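Home | Issues | Authors | Submit | Search

4.2 Bimanual threaded assembly

The third task in the Tedorstead suite requires two arms to fit threaded tubes to a white tray that carries a matching threaded socket. We selected it for two properties. The tubes are conical, so a small error in grasp height changes the angle of the threaded end. Parts and tray are also both white, which gives the visual encoder little color contrast to work with once a tube is close to the socket. Each arm has a parallel gripper with its own wrist camera, and a head camera covers the shared workspace. Fig. 4 gives one wrist view and one head view from the task.

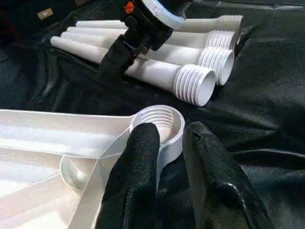
Manipulation and Assembly Group, Kelorov Institute

The upper image of Fig. 4 shows four tubes lying on dark fabric beyond the tray, with their threaded ends to the right. The fingers of the observing arm are on either side of the socket rim, and the other arm reaches over the tubes. The second arm hides part of three tubes from this camera. Occlusion of this kind is common in the wrist streams and was left in the training data. We did not mask the arms or filter frames by visibility.

The policy was trained on 3,400 teleoperated demonstrations collected with the Werov interface, of which 2,481 contain at least one transfer between grippers. Actions are predicted in chunks in joint space for both arms at once. An earlier version used a separate head for each arm. It produced acceptable single-arm grasps but lost timing during transfer, when one gripper must stay closed until the other has taken the load. The joint head reduced early release without any change to the data. 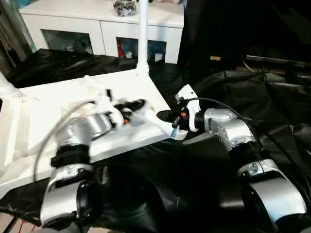 Transfer is scored as complete when the giving gripper has opened and the part stays in the receiving gripper while both arms move apart. Under this rule, the policy completed 882 of 1,000 trials. The Vidal baseline, trained on the same demonstrations with head camera input only, was less reliable at the moment of contact and often closed short of the part. Adding the wrist streams to the baseline removed most of these errors and raised the cost of each inference step.

The remaining failures fall into two groups. In the larger group, the tube rotates in the fingers during transfer and reaches the socket at an angle from which the threads do not engage. The policy has no force input and does not detect this state, so it continues to turn the part until the time limit. In the smaller group, the first grasp is made too near the tapered end, leaving little surface for the second gripper. We return to grasp placement in Section 5.1.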